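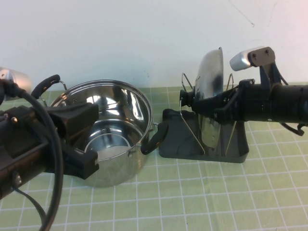 The Lid, the Loop and the Left Wrist

Third weekend in a row on the pot-and-lid job, and I finally have a proper fault to write about! I know some of you come here for the gear cutting, and I promise the lathe will be back, but this one ate my whole Sunday and I enjoyed nearly every minute of it.

Quick catch-up if you skipped the last couple of posts. The two arms share one bench and one mat. The right arm takes the lid out of the stand and lowers it onto the pot, and the left arm holds the pot by the rim so that it stays put while the lid comes down. It sounds like nothing. It is a wonderful, maddening little task, because both arms have to be in nearly the same place at nearly the same time, and one of the things they are handling is a mirror with handles.

The arms are a secondhand pair of Umura units that I've had since last March, and the controller that drives them both is a Quintela. I wrote the sequencing myself, which you should keep in mind as we go along.

What happened

I had set up a long run, 186 cycles, which is what fits between breakfast and the time I have to clear the bench. The first stretch was beautiful. Lid out, lid over, lid down, that lovely soft clank, lid back in the stand, go again. I sat there with my coffee like somebody watching a fish tank.

Cycle 64 is where it went wrong. The right arm had just closed on the lid and the left arm was coming down over the near side of the pot. Then the left wrist gave a sort of shiver, the gripper jumped sideways, and the whole pot went skating across the mat and into the lid stand. The right arm, which had no idea about any of this, carried on lifting. The lid came up crooked, caught on the wire, and brought the stand up with it. Picture a dog trotting off with a chair.

I hit the stop. Both arms quit, the stand dropped, the lid rang like a church bell and rolled off the bench. No harm done apart from a new dent in the lid (a small one, near the rim) and my heart rate.

Two faults, really, and I want to go through both, because the first one was interesting and the second one was the one that could have hurt somebody.

Fault one: the shiver

My first guess was the gripper motor. My second guess was my own code. I spent a good two hours on those, reading the log and stepping the left arm through the same approach by hand at a crawl, and it would not misbehave. Smooth as you like, every single time.

So I ran it at full speed with the pot taken away and my stop button in my hand. Nothing. Put the pot back, nothing. I was starting to feel a bit haunted.

The clue was in the log after all, and I'd scrolled past it twice. The left wrist encoder had dropped out for a moment at cycle 64, and it had dropped out for shorter moments at a handful of cycles before that. Each time the controller had lost the wrist position, guessed, got it back, and corrected. The early ones were so short that the correction was too small to see. The last one was long enough that the arm had wandered off by the time the reading came back, and it snapped over to where it thought it ought to be. That was the shiver.

An encoder that comes and goes when the arm is moving fast, and never when it's crawling, is a cable until proven otherwise. The left arm has a thick cable which hangs down in a big loop past the front of the gripper. I had always been rather pleased with that loop! Plenty of slack, no tight bends, lots of freedom for the wrist. What I had never done was hold the connector and feel what the loop does to it when the arm stops quickly. The arm stops, the loop keeps swinging, and the plug gets a little tug. Do that a few dozen times in a morning and the plug starts to creep out.

I wiggled it with one finger while watching the position reading, and the number went blank. Got you!

I was so happy I said it out loud, to an empty garage.

The fix is boring, and I'm very fond of it. I took the plug apart, cleaned it, and put it back with the locking screws done up (I had left one of them loose, back when I was swapping the fingers in and out every evening). Then I clamped the cable to the arm housing a hand's width back from the plug, so that any swing pulls on the clamp and leaves the plug in peace. The loop is smaller now, and tied with a strip of hook-and-loop tape so it can't get ahead of the gripper. I did the same on the right arm while I had the tools out, even though it has never given me any trouble.

If you only take one thing to your own bench, go and hold your connectors while the arm is moving slowly. You'll feel it.

Fault two: the other arm kept going

Okay, so this is the one I'm less proud of.

When the left wrist lost its position, the controller raised a warning. It did exactly what it's meant to do. The trouble is what I had told it to do with warnings, which was to write them in the log and carry on. I set it up that way in the first week, when I was getting nuisance warnings every few minutes from a temperature sensor, and I wanted to get some cycles in. Then I fixed the sensor and left the setting alone.

Worse, the two arms were only talking to each other at the start and end of each step. The right arm checks that the left arm has finished moving in, then does its lift, then checks again. In between, it's on its own. If the left arm has a bad moment halfway through the lift, the right arm carries on with total confidence. I had a hard stop on a button, and I was sitting next to it, and that was the whole of my safety plan. If I'd been in the kitchen making toast, I don't know where the stand would have ended up.

And I have put my hand in there. We all have. You see the lid sitting a little bit off in the wire, you think "I'll just nudge that," and in goes your hand between two arms because the step looks slow. After watching that pot go sideways I felt slightly sick thinking about the number of nudges I've done this year.

So here's what changed, all of it in one long evening:

Any loss of position on any joint now stops both arms. No log-and-carry-on, no guessing.

The arms check each other all the way through a step, 80 times a second. I was worried that it would slow everything down and I can't see any difference at all.

There's a limit on how hard either wrist can correct itself. If it finds itself further out than that, it stops and waits for me to come and look.

The gripper force on the lift has an upper limit, too. A lid weighs next to nothing. If the right arm feels like it's lifting more than a lid, then it is lifting more than a lid, and it should put it down.

I've moved the stop button. It used to be clipped by the keyboard, and now there's one at each end of the bench, where you'd be standing if you were about to do something silly with your hand.

Last one, and it's a rule for me and has nothing to do with the code: no nudging unless the power to the arms is off. I've written it on a piece of tape. We'll see how long the tape lasts.

Testing it on purpose

This was the best part of the whole weekend. Once you have a fault you understand, you can make it happen whenever you want! I wired a little switch into the left encoder line so I could cut the signal at any point in the cycle, and then I just went to town on it. I cut it during the approach, during the grip, halfway up the lift, with the lid right over the pot. Every time, both arms stopped. With the lid in the air the right gripper holds on, which is what I want (I had a small argument with myself over whether it ought to let go, and decided that a held lid is a lid that isn't rolling across the floor).

I did find one bad case. If the signal drops in the instant between two steps, the stop was coming late, because the code was busy writing to the log and only looked at the joints when it was done. It's a tiny gap and I might have gone years without hitting it. I've moved the log writing out of the way and the gap is gone. I would never have found that by running good cycles all day.

After that I took the switch out, put the pot back where it belongs, and started the 186 again from zero. It went all the way. I stayed beside it for the entire run, and the log has no dropouts on either arm.

Odds and ends

A reader in Monham asked if I bend the wire for the lid stands myself. No, the wire part came ready made, and I only fixed it down to the base. It has now been lifted into the air and dropped, and it's still straight, so I'm pretty pleased with it.

The shiny pot is still giving me trouble with the camera, by the way. The reflections move when the arms move, and the software gets ideas. I'm half tempted to go back to the dull old pan I started with, but a steel pot is what people have in their kitchens, and I want this to work on the annoying one.

I'm off to the meet-up in Itden next month and I'll bring the dented lid. If you have a good way to dress a cable over a wrist that turns as far as these do, please come and find me, or leave it in the comments. I ordered a pack of 5 spare connectors as well, so if you run the same arms and yours feels loose, ask me for one.

Next time: getting the lid to sit down flat when it lands a bit to one side. I have a plan involving a very small wiggle.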